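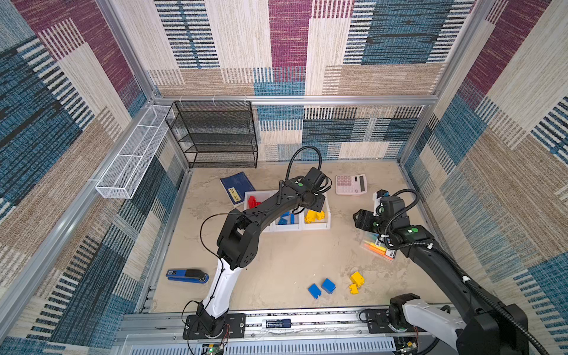
Re: Left arm drops out mid-sort

Wyn, great find! We had the same fault at Griltgate on 05/05/2021: the left arm quit on episode 1,307 and the right one kept going. I'd love to chase this one down properly.

Mererid Edwards wrote:
> Anyone else losing the left arm during the block sort? Ours
> faults on the wrist joint after 10 or so episodes. Green light
> stays on, so you can't tell by looking.

Same joint here! I slowed the forearm and got 17 clean runs, then it tripped with the fingers open over a red brick. My money is on the wrist cable (that loop gets tugged when the arm reaches for the bins).

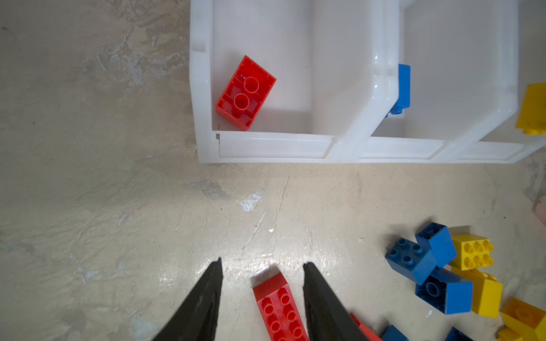 To try before the next session

Re-route the cable with more slack
Log wrist current on both arms
Keep hands out until the e-stop is in

Njål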